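The Burger Tray, Looked At Twice
Gallery page – play food and other small storage problems
Posted 11/05/2018

I have a low opinion of organizers. I have bought enough of them to have earned it. Every one arrives with the same promise, that the mess in the drawer was only waiting for a place to go, and most of them end up in the same drawer as the mess. So when readers of this page kept telling me that the way to keep a toy burger set in order is to stand every slice up in its own clear holder, I filed it next to the banana case and the rotating spice tower.

Then the question kept coming back, mostly from people who run play corners and waiting rooms, and a few who use pretend food for sorting and sequence games. They all have a tub. The tub has a lid that no longer fits. Somewhere at the bottom is the one piece of cheese that the game can't go on without. I do understand the appeal of getting rid of the tub.

The setup on this page is the tray-and-holder kind: one tray to build on, clear holders beside it, ingredients on edge. Click through if you want the pictures larger. They don't get more persuasive with size, but the shine on the acrylic is easier to judge.

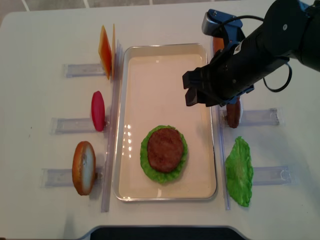
Play food has always had a lettuce problem. Most pretend ingredients are discs of one sort or another, and discs are easy to store. You can stack them, you can stand them, you can roll them under a couch. Lettuce is a frill with ambitions. The holders do well by the tomato and the cheese, which stand on edge as promised, but one of the lettuce leaves is lying flat on the table next to its holder, and I can't say I'm surprised. A slot is a fine answer for anything shaped like a coin. For a ruffled leaf I would rather have a shallow dish, and I'd like to see a seller admit it.

The other thing I would ask about is the see-through part. Clear acrylic is sold as the tidy choice, and it does keep the colors in view, so a child looking for orange can look for orange. It also picks up every reflection in the room. Fingerprints are the bigger worry. I have a clear acrylic napkin stand at home, and it looks its best for the first hour after I wipe it. Put the same material where children are handing each other patties all afternoon and somebody is going to be holding a cloth.

On edge also means you lose the face of the thing. A slice of cheese seen from above is a thin strip of color. An adult knows what it is. I am less certain a three-year-old does, and the people who write to me about "self-explaining" storage have usually explained it several times by then.

A note on trays before the next picture. I like a tray. It is the one part of this arrangement I'd recommend without being asked. A rim tells you where the burger is supposed to happen, and it gives crumbs of real food (there are always some) a border to stop at. A pale tray makes sense too, if the food is brightly colored. You don't need one made for the purpose. Itby has a plain one in its catering line and so does Skorkwood, and a cafeteria tray from a restaurant supply shop would do the same job.

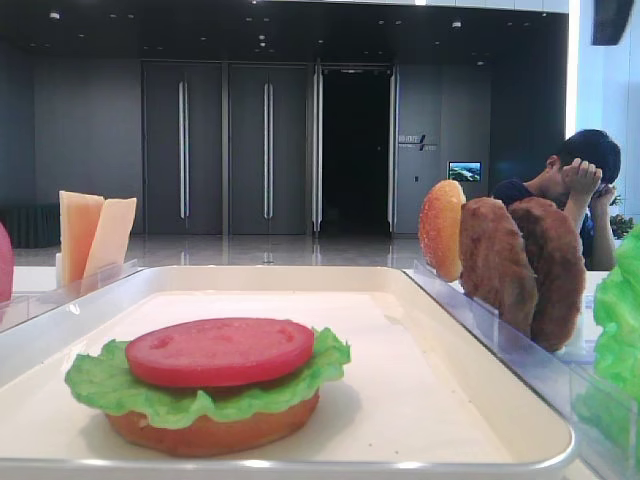
The order of the layers is where the arguments start. Everyone has a view on whether lettuce goes under the tomato, and most of the activity cards I have seen don't agree with each other. The Cattaneo booklet wants cheese directly on the patty. The Prokberg cards put the lettuce at the bottom, on the bun, and then seem to lose interest. If you are using the set for a sequence game, pick one order and write it on a card of your own. Children will accept nearly any burger as long as it is the same burger as yesterday, and they will report you if it isn't.

What I would not do is buy holders before you've tried the cheap version. A letter sorter does much of this. So does a toast rack, if your slices are thick enough to stay put between the wires. Try it for 30 days. If the pieces are still going back into their places at the end of that, you have the kind of household or classroom where storage works, and you may spend your money with my blessing. If they're in a heap by the end of week one, clear plastic won't change anybody's character.

I'm also not convinced by the idea that two patties should share a space and the tomato should get its own. Group by shape or group by layer, but decide. Half the trouble with these systems is that the person who set them up had a rule in mind and the person putting things away never heard it.

My verdict stays where it was, give or take. Tray, yes. Holders, for the flat round pieces, maybe. For the lettuce, a dish. If you've had a set of standing holders in daily use since last November or longer and they still look decent, write in and tell me what you clean them with. Please mention how many leaves you have left.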